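Kaltolari CL-2 Wipe-Down Table Covering
Sold by the running yard or in full rolls

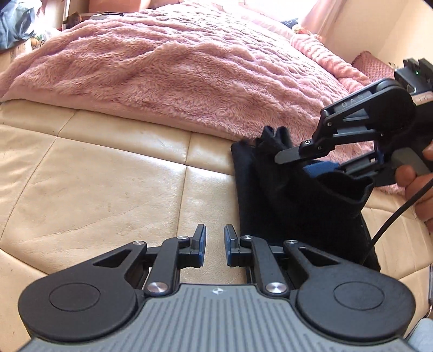
Cream finish.

Product overview

Kaltolari CL-2 is a coated table covering for craft rooms, school workshops, packing benches and kitchens. It is made from a woven polyester base with a matte vinyl face. The face takes the wear and the base keeps the sheet from stretching when it is pulled over an edge. CL-2 replaces the older CL-1, which had a felt back and could not be stapled without puckering.

The covering lies flat within a day of being unrolled in a heated room. In a cold room it may hold a curl at both ends for longer. Do not iron it from the face side. If a crease remains, turn the sheet over and press the back through a cotton cloth on the lowest setting.

Colors

Cream, Stone, Slate and Moss. Cream and Stone are stock colors. Slate and Moss are cut to order and cannot be returned once cut. Color may shift slightly between batches, so order enough for the whole job at one time. Quote the batch code from the roll label when ordering more.

Specifications

Item code, cream: 1661
Item code, stone: 2675
Face: matte vinyl
Base: woven polyester
Thickness: 34 mil
Repeat: none, plain color
Edges: trimmed, unhemmed
Use: indoor only

Cutting and fitting

Cut from the back with a sharp utility knife and a metal rule. Scissors work for short cuts but leave a wavy edge on long ones. Allow 2 inches of overhang on each side if the sheet is to be stapled under the tabletop. For a loose cover, allow whatever drop suits the table.

Staple the middle of each long side first, then work out toward the corners. Fold corners as for an upholstered seat and trim the extra material from inside the fold. Spray adhesive is suitable for particle board and sealed wood. It is not suitable for bare softwood, where the knots tend to show through as yellow marks after one summer.

Seams are best avoided. Where a table is wider than the roll, butt two sheets together and run seam tape underneath. Overlapped seams collect dirt and lift.

Cleaning

Wipe with warm water and dish soap. Dried white glue peels off when fully set; do not scrape it while soft. Ballpoint ink should be treated the same day with rubbing alcohol on a white cloth. Permanent marker may leave a shadow on Cream and Stone. Acetone, paint thinner and powdered cleansers damage the face and void the warranty.

Limits

CL-2 is not a cutting surface and is not heat proof. Set hot pans, glue guns and soldering irons on a separate mat. Rubber feet on small appliances can stain vinyl if left in one place — a sheet of plain paper under the feet prevents this.

Ordering

Standard colors ship from the Pudlow warehouse. Cut-to-order colors ship from Disomov and take longer. Lengths are rolled on a cardboard core, face out. Folded shipping is available for short cuts at a lower rate, but fold lines are not covered under returns.

Samples of all colors are free, one set per address. For trade accounts and full rolls, contact Sum-yee Yu. For fitting questions, or to send a drawing of an odd-shaped table, contact Hok-lam Kan. Include the finished size, the edge thickness and the material of the tabletop.

Related items

Chu seam tape, narrow and wide
Kaltolari edge trim, push-on
Kaltolari bench pad, heat resistant

Page last revised Nov 12, 2022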